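Gripping stuff: an afternoon with Gemma Parsons

By Elsie Heywood

I had been promised tea and a look at some fingers, and I got both, in that order. Gemma Parsons runs the small handling lab at Brellgate, up two flights of stairs and along a corridor that smells very faintly of floor polish, and she has spent most of the time since July doing one thing: putting different grippers on the same sort of arm and asking them to pick up the same sort of bits and pieces. Toy ones, mostly, of the kind that live at the bottom of a playroom box.

"People come in expecting engine parts," she told me, clearing a chair for me by moving a pile of folders on to another pile of folders. "And then they see the toys and they either relax or they look a bit let down. You relaxed, I noticed."
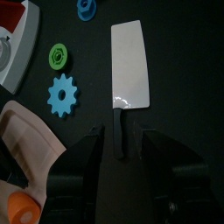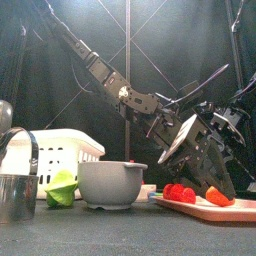 The first picture is the view from the wrist, with the toy cleaver's handle between the open fingers; the second shows the arm over the chopping board, with its fingertips just above the carrot.

She came to this by a roundabout way. She started out in packaging, at a firm that put biscuits into trays, and it was there she first took against a gripper ("a horrible thing, it went through custard creams like a hole punch"). After that she spent a while mending arms for other people, and when Brellgate wanted somebody to sort out which fingers they ought to be buying, her old manager Derek Tunstall rang her up and told her to put in for it. She did, and has been there ever since, with Nigel Cheetham looking after the software and a kettle that I can report is very good.

The comparison, as it stands, is between two sets of fingers. One is the Sketard, which has hard, narrow tips and closes quickly. The other is the Drekard, broader in the pad, with a bit of give in it, and slower to shut. I asked her which she preferred, thinking it was an easy one to begin with, and she laughed and got up to refill the pot.

"I change my mind every week," she said when she had sat down again. "If you'd come in the spring I'd have said Sketard and shown you the door. You want narrow tips for anything that's lying flat. A knife handle, say, on a flat table. There's so little room to get down either side of it, and the fat pads just push it along in front of them. You end up chasing it across the table like a pea round a plate. But then you give the Sketard something soft and it's all pinch. It hasn't got any manners."

And the Drekard has manners?

"Lovely manners. It's like shaking hands with a vicar. It'll take hold of soft things beautifully and you'd hardly know it had been there. What it won't do is get into a corner. We gave it a bowl to reach into and it was like watching somebody try to get the last pickle out of the jar with oven gloves on."

Each set gets the same programme of 260 grasps, split up over several sittings, and for each grasp there is a line in the log: what the thing was, which way round it was lying, whether it was lifted, whether it was still there when the arm got to the other end. There is also a column headed "remarks", which is Gemma's own addition and which Nigel would like to see the back of. He put his head round the door at this point, as it happens, and was made to defend himself.

"You can't plot a remark," he said. "I've got a column that says 'sulky' in it twenty-two times. What am I meant to do with sulky?"

"Read it," said Gemma.

He did concede, over a biscuit, that the remarks had once saved them a good deal of bother. The numbers for the Drekard had dropped off quite suddenly and he had been all set to blame the new controller, a Yilma, which they had only just fitted. Gemma went back through her column and found that she had written "tips look shiny" on the day things started going wrong. The pads had picked up a film of something off one of the toys. They were wiped down with a damp cloth and the numbers came back up, and the Yilma was let off with an apology.

I wanted to know about the cameras, and this turned out to be the subject she likes best of all. There is a small one down at the wrist that goes wherever the hand goes, and a fixed one that looks at the table and stays put. For a long time she had only the fixed one, and she had thought that would do.

"You'd think the big view would tell you everything, wouldn't you, because it's got the whole arm in and the whole table. But the arm's a great bulky thing and it's forever getting in its own way. Just when you most want to see what the tips are doing, there's a wrist there. Down at the hand you've lost the rest of the room but you can see if you're lined up. You can see the handle sitting between the two fingers, and that's the bit I care about."

Dark things on a dark surface are her great trouble at the moment. A pale blade shows up a treat and a black handle all but vanishes, and of course it is nearly always the handle you want to get hold of. She has tried turning the lamps up, which gave her a glare off anything glossy, and turning them down again, which pleased nobody. Nigel is in favour of a paler table. Gemma is holding out, on the grounds that people's kitchens and workshops are full of dark worktops and the arm had better get used to it.

"If I make it easy here I'm only fibbing to myself," she said. "I'd sooner have seventy per cent on a horrible table than a perfect score on a nice one."

Seventy, I should say, is her own mark for passing. A set of fingers that can't manage that across the whole mixture goes back in its box. She wouldn't tell me how the two stood against it, as the last sittings were still to be done and Glenys Penrose, who holds the purse strings at Brellgate, was to hear first. I tried asking again in a different way a quarter of an hour later and she spotted it straight off.

What she would talk about, and at some length, was toy food. Pretend fruit and vegetables are a mixed blessing, she thinks. They don't go off, and you can drop them all day long, but they aren't as heavy as the real thing and they don't squash in the same way. A plastic carrot is a decent stand-in for a peg or a bolt and a poor one for a carrot. She would like to move on to real ones before the year is out, and has asked for a washable cover for the wrist, which has so far been turned down twice.

"Glenys says when I've finished with the plastic I can have the greengrocer's. I'm holding her to that. I've written it down."

In the remarks column? I asked.

"Where else?"

By then it was getting on for five and she wanted to fit in another run before going home, so I stood well back and kept my elbows in while she set things going. I had expected it to be louder. The arm makes a sort of thin hum, a bit like a fridge in the next room, and then the fingers come down very slowly for the last inch or so, and I found I was holding my breath along with her. She has done this thousands of times and she still leans in.

I asked what she would say to someone with a bench and a modest budget who was trying to choose between narrow fingers and soft ones. She thought about it through one whole grasp and part of the next.

"Get a box of the things you really mean to pick up," she said. "Your own things, with the awkward ones left in. Tip them out on your own table and borrow both sets for a fortnight if the makers will let you. And write down when it sulks."

Elsie Heywood will be back at Brellgate once the last sittings are done, and the full results for both sets of fingers will be printed here when Gemma has passed them to Glenys.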